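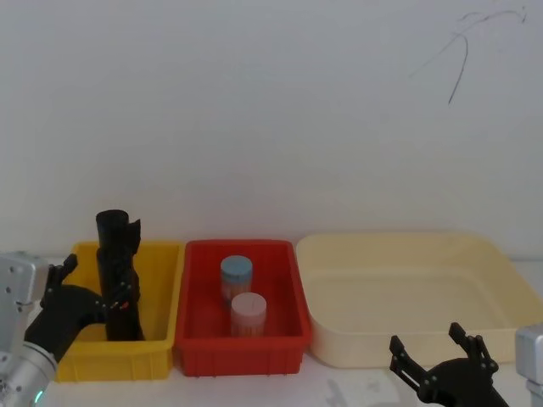
Dinesh Kanagaratnam sorts small things for a living. He runs the returns room at Stitby, a mail-order supplier of craft and household goods, and he has spent three years trying to get it down to one table and a few plastic bins.

"When I started, we had 89 categories," he said. "Every shelf had a label and every label had an exception. People stood there holding a jar and reading."

He now works with three bins per table. Yellow takes tall or awkward things, red takes jars with lids, and the pale one takes whatever is left. The colors were an accident. Siddiqui, the wholesaler down the road, was clearing out stock in February and those were the ones on the pallet.

"I would have bought all gray," Kanagaratnam said. "Then we'd have needed labels again."

He is particular about the order. The bins go side by side with no gap between them, because small items used to drop into the gaps and roll off the back. The tabletop has to be white. An earlier table from Rokby had a dark wood grain, and clear containers were hard to spot on it by late afternoon.
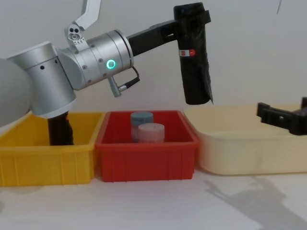 Why not use deeper bins and fit more in?

"Deep bins turn into storage. You put something at the bottom and it stays there until spring. With a low one you see what you have, and you empty it."

Tall items stick out over the rim, and he is fine with that. He would sooner have a tube standing up in plain sight than lying across everything else. Jars stand upright too, lids on, and he doesn't stack them – a rule that came in after a lid gave way on a batch of bath salts from Bronusport.

"It took 2 of us most of a morning to clean that up," he said. "It was in the ridges of the bins. It was in the drawer under the table."

Most shifts, the room gets through more than 90 returns before lunch. Kanagaratnam empties the red bin first and leaves the pale one for last, as it takes the most thought. 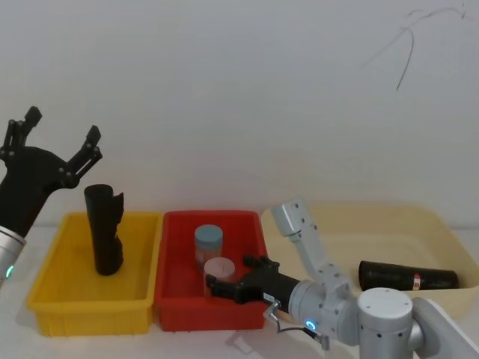

Jars with blue and pink lids in the red bin, next to the yellow one.

At home he is less strict. "My kitchen has one drawer for everything," he said. "My wife has asked me about it."

He plans to add a second table by the loading door, if he can find the same bins.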